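Seidu Fiadzo
Thread, posted 9/8/24

1/ Notes on the Sulemana tape transfers, for anyone who follows the Jodport dance band recordings. I have finished the first pass on the reels from the Bredgate sessions. This thread covers tape condition, speed, track order and what is still missing. It is long. Mute it if you only want the audio.

2/ Background for new followers. The Sulemana was a dance hall in Jodport with a house band of the same name. The band played a guitar highlife set early in the evening and a louder, organ-led set after the break. Most people who remember the hall remember the second set.

3/ The band made one single that was sold in shops. Everything else is on quarter-inch tape, recorded at Bredgate, a two-room studio over a printing shop. The pressing run of the single was 300. I have handled four copies. All four have the same click near the end of the A side, so the click is in the stamper or the lacquer.

4/ The reels came to me from Kwesi Agyeman, who played second guitar and kept the tapes after the studio closed. He stored them tails out in a metal cabinet, upright, away from the outside wall. Whoever taught him that did the rest of us a favor.

5/ Total in the boxes: 21 reels. Two of those are blank leader and splicing scraps. Three are rehearsal tapes recorded on a home machine at 3¾ ips. The rest are studio reels at 7½ ips, half-track mono, apart from one stereo reel I will get to in post 11.

6/ Condition. The studio reels are on two kinds of stock. The older acetate is brittle at the ends but plays cleanly once past the first minute or so. The later polyester has a back coating and sheds. I baked the polyester reels at low temperature and left them to rest before playing. The acetate reels were not baked. Do not bake acetate.

7/ Old splices were the slow part. The adhesive had dried out on nearly every one. I remade them as they let go and logged the position of each. Where the adhesive had crept onto the next layer I cleaned it by hand with a swab.

8/ Speed. The Bredgate machine ran slow, so the tapes play back sharp on a deck that is in spec. I corrected against the hum on the quiet passages, then checked against the organ, which was a fixed-pitch instrument and should agree with itself from reel to reel. It does, to within a few cents, on all but one reel.

9/ The reel that disagrees starts in pitch and drifts up through the side. Most likely the supply tension was off or the pinch roller was slipping that day. I have left the drift in the flat transfer and made a second, corrected copy. Both are labeled.

10/ Azimuth was set by ear for every reel and again after every splice where the sound changed. Several songs were assembled from two takes recorded on different days, and the top end shifts at the join. You can hear it on the cymbals. I did not try to hide it.

11/ The stereo reel. The box says "TEST." It holds five songs, with rhythm section on the left, organ and vocals on the right, and no center to speak of. Kwesi thinks the engineer was trying out a borrowed machine. The playing is loose and the bass is far too loud, and I would still put it ahead of the single.

12/ Matrix number on the single, for the discography people: 399, hand-etched, both sides, with A and B added after it. There is no prefix. The number does not fit the sequence used by the other small Jodport labels, and I would be glad of any explanation that comes with a second record to back it up.

13/ On where all this happened. The hall, the studio and the record shop were within a short walk of each other, and bands carried their own gear between them. Kwesi says the amplifiers went on a handcart and the organ went by truck. The cart accounts for some of the damage listed in the studio's repair book.
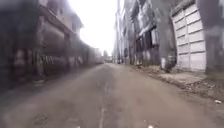

TRACK ORDER AND TITLES

14/ The box notes and the tape contents agree on most reels and disagree on four. Where they disagree I have gone with the tape. If the engineer slates a title out loud, that is the title. If he does not, I use the box title and mark it with a question mark.

15/ "Clunerstead" appears on three boxes and is three different pieces. The first is a slow instrumental in F. The second is the vocal number people know from the hall. The third is the backing track of the second with a different bridge. I am listing them as Clunerstead 1, 2 and 3 until somebody turns up a set list.

16/ Kwesi's account of the title: Clunerstead was the town at the end of the bus line, and the band had a regular booking there each March. The slow tune was written on the ride home. The vocal number took the name later, when the singer put words to an unrelated guitar part and needed something to call it.

17/ Personnel changed partway through. The first drummer plays with sticks on a dry, tightly tuned snare. The second uses a looser snare and opens the hi-hat on the offbeat. That gives a rough before and after for reels with no date on the box. I would not lean on it further than that, as there may have been a period when both were playing.

18/ Second guitar on everything is Kwesi. First guitar is less certain. There is a clear change in tone between the acetate reels and the polyester reels, but a new pickup or a new amplifier would do that as well. Kwesi remembers two first guitarists. He does not remember which month the second one arrived, and I have stopped asking him.

WHAT IS MISSING

19/ The master of the single is not in the boxes. There is an alternate take of the A side with a longer organ break and a false start. The B side is not there in any form. The tapes were probably sent out for cutting and never came back.

20/ There is also a gap in the reel numbers. The boxes were numbered in grease pencil as they were filled, and two numbers in the middle are absent. The repair book shows sessions going on in that period, so something was recorded. If you have an unlabeled 7-inch reel from Bredgate, please do not play it to find out what it is. Write to me first.

21/ Live recordings: none so far. Several people have told me that the hall had a machine wired to the PA. I have not met anyone who saw the tapes. The rehearsal reels are the closest thing, and on those the room is small and somebody is frying something.

FILES

22/ Flat transfers are 24-bit, 96 kHz, mono files summed from a full-track check only where both halves matched. No noise reduction, no EQ. Each file has a text log with stock, speed, splice positions and anything odd.

23/ Listening copies have speed correction, a gentle rumble filter, and clicks removed by hand at the splices. I have left the count-ins and the talking. On the second Clunerstead the singer argues with the engineer over the tempo for almost 2 minutes, and the take that follows is at the engineer's tempo.

24/ Kwesi holds the tapes and has a full set of the files. He is working through the surviving members and families for permission before anything goes up in full. Please don't message him for copies. He plays out most weekends and is slow with email.

25/ Next is the stereo reel again, on a different deck, to see whether the dropout in the fourth song is on the tape or was my heads. After that, the scraps. There is a short piece of organ spliced between two lengths of leader that matches nothing else in the boxes, and I would like to know what it was cut from.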